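Rusero 무선 신호 측정 데이터

버전 2 / 12월 갱신

개요

실내 공유기 설치 위치에 따른 수신 세기와 처리량을 기록한 데이터 모음. 측정 장소는 Gudance 사무동과 Pokemdale 주택 두 곳이며, 설치 위치는 394개, 측정 행은 2,867개다. 벽걸이, 선반, 천장 설치를 구분해 기록했다.

파일 구성

sites.csv 장소와 층, 벽체 재질
mounts.csv 설치 위치, 바닥에서의 높이(cm), 안테나 방향
readings.csv 측정값
floorplans/ 평면도(SVG)

readings.csv 열

mount_id: mounts.csv의 키
band: 2.4 또는 5 (GHz)
rssi_dbm: 30초 평균, 정수
down_mbps, up_mbps: 유선 구간에 둔 서버 기준
dist_m: 공유기와 단말 사이의 직선거리
walls: 직선 경로가 지나는 벽의 수. 유리문은 포함하지 않음
note: 자유 기입, 빈 값 허용

측정 조건

채널 폭은 2.4GHz에서 20MHz, 5GHz에서 80MHz로 고정. 송신 출력은 100%. 단말은 높이 100cm의 삼각대에 올리고 화면을 껐다. Gudance는 오후 10시 이후에만 측정했고 Pokemdale은 시간 제한이 없다. 두 장소의 처리량을 직접 비교하지 말 것.

버전 1에서 바뀐 점

dist_m의 단위를 피트에서 미터로 변경. 층이 다른 측정의 walls 값에 바닥 슬래브가 섞여 있던 오류 수정. 중복 행 삭제. 버전 1의 mount_id는 그대로 유지된다.

알려진 문제

Pokemdale 2층의 안테나 방향은 일부 비어 있다. 금속 선반에 설치한 경우 rssi_dbm의 편차가 크며 원인은 확인하지 못했다. 5GHz의 DFS 채널은 측정하지 않았다.

불러오기

python load.py --band 5 --site pokemdale

Python 3.10 이상, pandas 필요. 결측값은 빈 문자열로 저장되어 있으므로 load.py를 쓰지 않을 때는 직접 변환해야 한다.

라이선스 및 문의

데이터는 CC BY 4.0, 스크립트는 MIT. 인용 시 Yalçınkaya, Rusero 데이터 버전 2로 표기. 오류 신고는 저장소 이슈에 mount_id를 적어 등록. 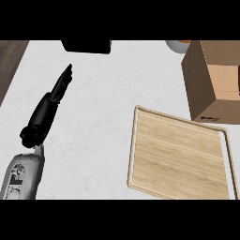

그림 1. 흰 대리석 무늬 상판과 검은색 그리퍼를 단 로봇 팔(렌더링)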